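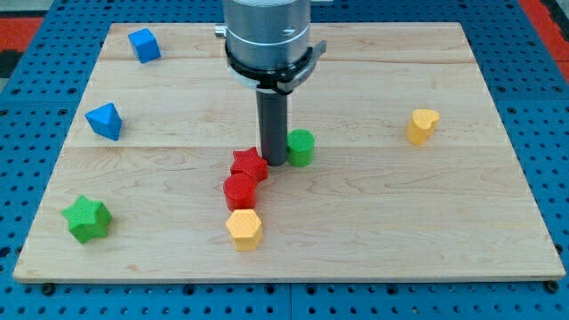 Workshop Notes

The blocks have a proper surface under them at last. Until last month they were used straight on the blue pegboard, and anyone who has tried to line up small shapes on a surface full of holes will know how that went. The corners caught, and the smaller pieces sat at an angle.

The new board is pale wood, made up in three bands with two straight seams running across its width. It came out of offcuts from the Halliday shelving job, planed at our Holtton shop and glued up over a weekend. The grain is fairly busy, with a few darker streaks, and we talked about painting over it. In the end we left it alone. The colors of the blocks show up well against plain wood, and a painted top would have chipped by November.

There are eight blocks on the board at present, all small and in different shapes, among them a blue cube, a green cylinder and a red star. They belong to the larger Cundau set, which has 236 pieces in all and lives in the tall cabinet by the door. Please take only what you need for a session. The full set takes a long time to sort back into its trays, and we are still short 4 pieces from the spring.

A few points for people who use the table:

The board is for the blocks. Cups, glue pots and cutting work go on the other bench.

Leave the blocks spread out with some space between them when you finish. The next group usually wants to start from a loose layout, and stacks get knocked over when the table is moved.

If you need the bare pegboard, two people should lift the board off. It is heavier than it looks, and the near edge is easy to chip. Stand it against the wall on its long side.

Wipe it with a dry cloth only. We have not put any finish on it yet and water will raise the grain. A coat of oil is planned once the seams have had a full season to settle - they may open slightly in the winter when the heating is on, and we would like to see that before sealing anything.

The wood cost us nothing. Glue, sandpaper and the loan of clamps came out of the small repairs budget, which stands at 2,850 for the year and also has to cover new trays and the cabinet hinges. A second board of the same size is possible if there is enough call for it. The Aviro room has asked for one already, and we have around 2 boards' worth of offcuts left in the rack.

Requests for the second board, or for extra shapes to be brought out of the cabinet, can be left in the book by the front desk. Say which table you use and what time of day, as the mornings are filling up.

12 shares | 3 comments

Recent items
Cabinet hinges: what we are replacing and when
Sorting trays wanted, shallow ones preferred
Holtton shop hours for the winter
Missing pieces from the Cundau set - please check your bags

Get Workshop Notes by email. You can unsubscribe at any time.

This site uses cookies to remember your settings. Accept | Manage preferences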